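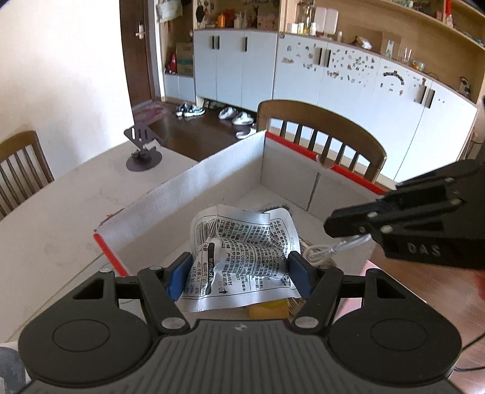

2 min read

Packing dry snacks in a cardboard box

6/6/26, by Hollis Quintanilla

Use an open box with clean inner walls and stand it on a table at waist height. Heavy, flat items go in first, soft items next, and foil-type packets last.

1. Check the printed date on each packet. Set aside anything due before August.
2. Press each packet gently. A crumpled one is fine if the seams hold air.
3. Lay packets flat, seams facing inwards. Keep cables and chargers in a separate bag.
4. Stop 44 mm below the rim. Fold the flaps without forcing them.
5. Weigh the box. I keep mine under 2000 g; the empty carton accounts for 200 g of that.

Comments

Serell: Does the 44 mm apply to double-wall boxes?

Hollis Quintanilla: Yes, measured from the fold line.

Firkari: Mine came to 3365 g with tins. Split it into two.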